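Emitz Kiosk Quote Files

Last updated: Wed 19 May

Emitz is a set of plain text files and one small script for pricing custom mall kiosks and retail carts. It holds the part lists, panel sizes, finish codes and crate sizes we use when a customer asks for a quote. The drawings are kept elsewhere and are not covered by this README.

The files were started by Florêncio Vilela as a spreadsheet. Vija Sakalauskas split them into separate tables last September, after the spreadsheet got too slow to open. If you have an old copy of the spreadsheet, please stop quoting from it. The laminate prices in it are wrong.

## What is in the folder

- `parts.csv` has one line per part, with the part number, supplier code, unit and price.
- `panels.csv` lists the standard panels. Sizes are in millimetres. Thickness is 16 unless the line says otherwise.
- `finishes.csv` gives the finish code, colour name and surcharge.
- `crates.csv` has outside crate sizes and empty weights.
- `templates/` has 11 kiosk templates, from the single juice cart up to the four-sided jewellery island.
- `quote.py` reads a template and writes a quote.

Prices are in Australian dollars before GST. Freight is never included. Nuno Morais adds it by hand once the port is known.

## Making a quote

Copy the nearest template and rename it with the customer code and the job number. Change the panel counts and the finish codes, then run the script on the new file:

 python quote.py jobs/MAC-0050.txt

The output is a text file in the same folder. Read it through before it goes anywhere. The script will happily price a counter with no top if the top line has been deleted.

Lighting is priced by the metre and rounded up to the next half metre. Locks are priced each. Display glass is priced by area with a minimum charge per piece, so a lot of small shelves will cost more than one long one.
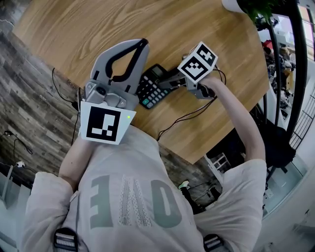
## Finish codes

A finish code is two letters and two digits. The letters are the supplier (BU for Buleck, SK for Skustix) and the digits are our own. We do not use the supplier's colour numbers because Skustix changed theirs partway through a job for Macedo and we ended up with two different greys on the one counter.

If a customer wants a colour that is not in the list, use XX00 and write the colour in the notes line. The surcharge for XX00 is blank on purpose and the script will stop and ask for it.

Codes that have been dropped stay in the file with a D in the last column. Don't reuse them. Old jobs still point to them, and we get asked for spare doors years later.

## Payment lines

Every template ends with the same payment block: 50 per cent deposit on signing the drawings, the rest before the crates leave. Mall fit-out contractors sometimes ask for other terms. Henrique Gouveia has to agree to those, and his initials go in the `terms` line.
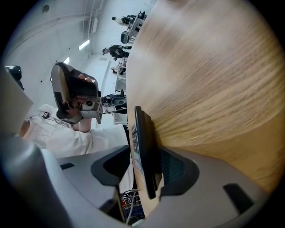

## Known problems

- Curved counters are priced as straight ones. Add the labour yourself.
- `crates.csv` has no entry for the tall menu tower.
- Version 2 of the template format puts the mall name on its own line. Three of the older templates still have it in the title and the script prints it twice.
- Accented letters in customer names come out wrong on the printer in the front office. Saving the quote as PDF first fixes it.

## Changes

Send corrections to Vasilică Barbu with the part number and the invoice showing the new price. Please don't edit `parts.csv` directly. Price changes are loaded in one go at the end of the month, and anything typed in between gets overwritten.

Related files

- Emitz crate packing list
- Buleck sample chain and colour cards
- Mall approval checklist, food and drink kiosks
- Touch-up paint order form

Contact: Emitz quoting desk | © Emitz | Back to top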